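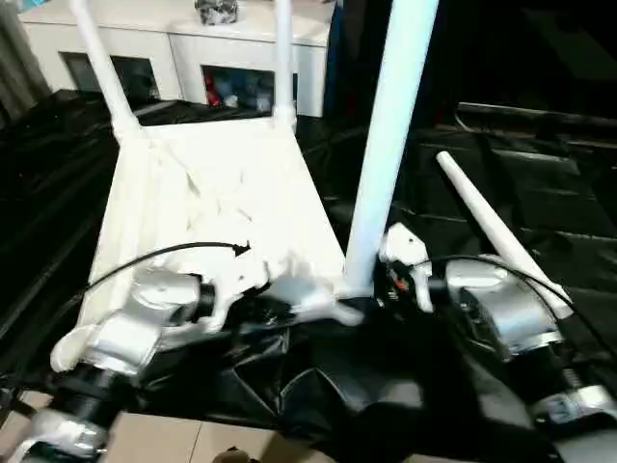 Parts export from Gemolel to the Dumiro storefront is dropping rows again. Same as the January ticket, which got closed as "cannot reproduce". Well it reproduces here every time. Anything with a parent item and a child part loses the child. Take the white stool, the one upside down on the black plastic with a leg off and lying next to it. Stool is the parent, leg is the child, leg has its own SKU and its own price. Stool goes across fine. Leg never shows up on the storefront, so customers who need just a leg can't order one and they call us instead.

Opened: March 13, 2018
Priority: High (was set to Normal by the form, please leave it on High)
Product: Gemolel Inventory, desktop
Connector: Zemix
Storefront: Dumiro

What should happen: 759 rows in the export file, 759 rows on the storefront.
What happens: parents only. No error. Log says "completed" and the little check mark goes green.

Tried so far:

Restarted Gemolel, restarted the PC. No change.

Cleared the Zemix cache from the Tools menu. Takes forever, no change.

Opened the export file in a plain text editor before Zemix touches it. The child rows ARE in there. So Gemolel is writing them and they get lost after that. This is the part I'd like somebody to read before asking me to reinstall Gemolel.

Ran the export by hand instead of on the schedule. Same result.

Took one child row, blanked the parent SKU column, sent it alone. Went through! Shows on the storefront as a standalone item, with no link back to its parent so it's useless for us, but it went through.

Put the parent SKU back. Gone again on the next sync. It doesn't even keep the old listing, it deletes it.
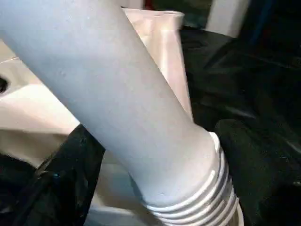
Update, after lunch. Found that the parent SKU column has a trailing space on every row. Wasn't there in the old export files, I keep copies. Stripped the spaces with find and replace, saved, ran the sync by hand, and four child rows came across. Only four. The rest still missing.

Update 2. Those four all have short SKUs. Everything with a dash in the SKU is still dropped. So I think there are two problems here, the trailing space and the dash. Tried putting quotes around the dashed ones, Zemix rejected the whole file with "bad header line 2". Line 2 is not the header. Took the quotes off again.

Update 3. Label printing (Zoubi) reads the same file and has no trouble with it, dashes and spaces and all. Every child row gets a label. So the file can't be that broken.

Questions for whoever picks this up:

Did the last Zemix update change how the parent column is matched? Release notes just say "improvments to sync".

Can I roll back to the previous version without losing the field mapping? Took me two days to set that up, not doing it again.

Is there a setting to stop it deleting listings when the match fails?

Export file, sync log and a screenshot of the mapping page are attached. Scheduled sync is switched off at our end until I hear back, so stock counts on the storefront are going to drift. Please reply on the ticket and not by phone, I'm away from the desk most of the afternoon.

Status: waiting on support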